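Week 9 handout: can machines do chores yet? (E. Radebe)

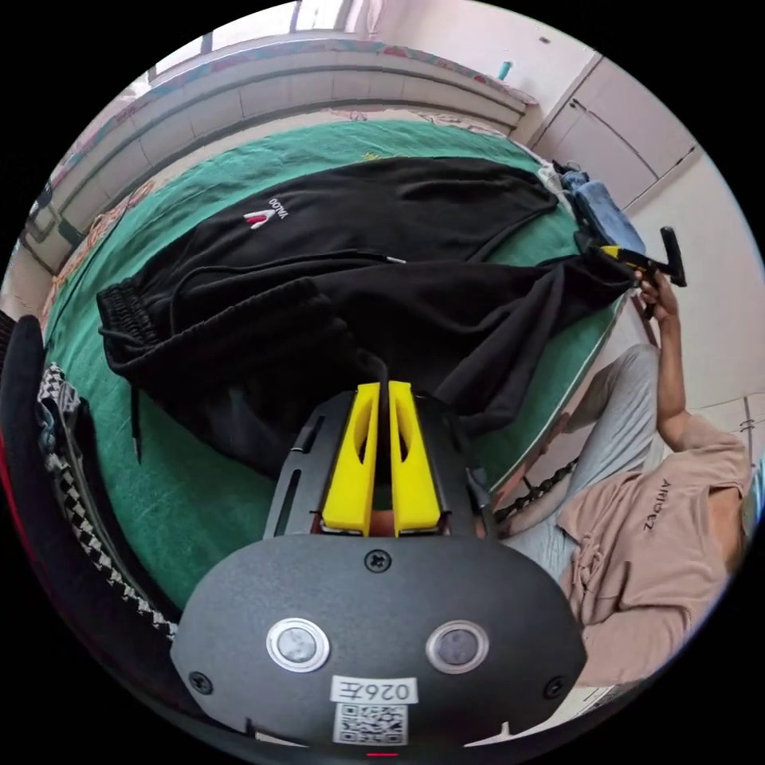 Fig. 1. Trousers on a bed, with two hand-held grippers.

- Cloth has no fixed shape, so a stored grasp point is of little use.
- Waistbands and drawstrings are harder than flat towels.
- Haberkorn trial: 430 garments, up to 45 seconds each. A person is much faster.
- Shop floor: the Stimdale line folds boxed shirts well, but only in 2 sizes.

Read the Hotora report before the November lab. Bring one pair of trousers.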